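Projects > Kenden Household Packaging Study > Reports > Progress report 2

Progress report to the Pichler Fund
Prepared by Shaimaa Metwally, study lead
13 April 2024

3 shares | 0 comments

Period covered and status

The study measures how much cardboard and plastic packaging households in Keltby put out for collection, and how much of the cardboard is lost to recycling through contamination. Recruitment is complete. Sorting of the first collection round is complete and the second round is in progress. Spending is within budget on all lines except transport, which is discussed under Finance.

Recruitment

Letters went to 1020 addresses in the two collection zones. Of these, 600 households returned a signed consent form and were enrolled. Response was lower in the apartment blocks on the east side, where bins are shared and residents were unsure whether they could consent individually. The consent form was revised and the blocks were treated as single units for weighing. Results for shared bins will be reported separately and will not be averaged with those for single-family homes.

Collection and weighing

Material is picked up on the normal municipal schedule and held overnight in the covered bay. Each load is weighed on the platform scale before it is opened. The scale was calibrated at the start of the period and showed no drift at the mid-period check. Seven loads were excluded because their tags were missing or unreadable. A second tag is now fixed inside the lid of each bin.

Sorting categories

The category list agreed at the start of the study had one entry for cardboard. Sorters found this too coarse. Corrugated shipping boxes and thin printed cartons behave differently at the mill, and thin cartons are more often thrown out with food still inside. The entry has been split in two. First-round material was re-sorted from retained samples, so both rounds can be compared on the new list.

Plastic bags remain a separate category. Bags used only to carry other recyclables to the bin are recorded by weight and left out of the contamination figure.

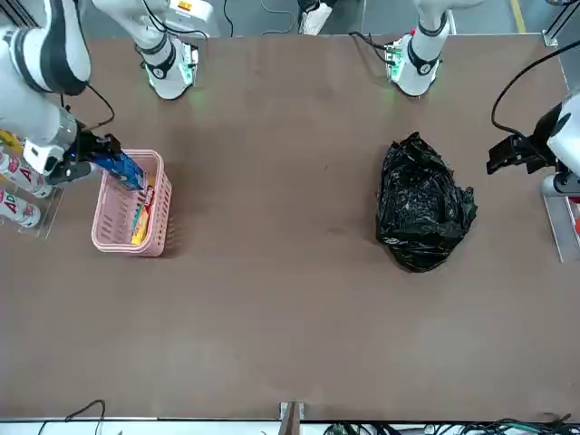
Data handling

Weights are entered on paper at the bench and typed into the Bameo database at the end of each shift. Yurii Harasym checks 50 records per round against the paper sheets. Errors in the first round were mostly transposed digits in the household number. The entry form now rejects any number not on the enrollment list.

Finance

Transport costs exceeded plan due to a second pickup vehicle during the first round. The overrun was covered from the unspent printing line, as the grant terms allow. No additional funds are requested.

Next period

The second round will be sorted and entered by the end of June. Draft tables for single-family homes will follow. Tables for shared bins depend on occupancy figures from the building managers, two of whom have not yet replied. A reminder has been sent.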